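Notebook: natural dye tests, madder on wool, July

Last updated: July, evening
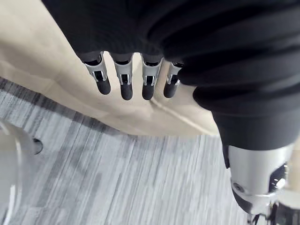
Second round of madder on the Falberg wool. The first round came out more brown than red and I blamed the water. Ruth Parsons thinks it was heat, so this time I kept the pot lower and wrote everything down.

Yarn: Falberg two-ply, undyed, 361 g dry weight across 8 skeins. Scoured last night and left in clean water until morning. One skein had felted a little where the tie was too tight. Used it anyway and marked it with a red thread.

Mordant: alum only, same jar as before. Brought up slowly over an hour, held for an hour, left in the pot to cool with the lid on. I skipped cream of tartar. Samer always uses it, and I'd like to see one batch without before I argue with him.

Madder: 297 g ground root, the bag from Bodnár. It is coarser than the last bag and a lot of it floats. Soaked overnight in a bucket and put through the old pillowcase. Next time use two pillowcases, there was grit in every skein and I spent a good while shaking it out over the yard drain.

Water: half tap, half rain barrel. Our tap water is hard and madder is supposed to like that, so the mix may have been a mistake. Write to I-seul and ask what she did for the Wondley order, her reds were very even.

Heat: the big pot overshot once, right after lunch, when I was on the phone. Pulled it off the burner and put it back when it had settled. That may show up as a browner cast on the skeins that were at the bottom.

Results so far, still damp, so don't trust them:
Skeins 1 to 4 — brick, fairly even.
Skeins 5 and 6 — closer to orange. Top of the pot, I think.
Skein 7 — best of the lot, a proper red in daylight.
Skein 8 (red thread) — patchy at the tie, as expected.

Exhaust bath: saved it. There is plenty of color left and I hate to pour it out. Bok-nam wants to try 131 g of silk in it. Silk needs its own alum soak first, and someone has to label the bucket. The last unlabeled bucket went on the tomatoes.

To do: rinse again in the morning, dry in shade, cut a length from each skein for the light test. Order more alum from Flinard. Find the other thermometer.

Comments

Samer Masri: Leave out the tartar if you like but then don't compare it with my card from spring, mine had it in all the way through.

I-seul Cha: All tap water for Wondley, plus a spoon of chalk. Can bring you some.

Itsuki Sugawara: Other thermometer is in the indigo shed, on the shelf behind the lime.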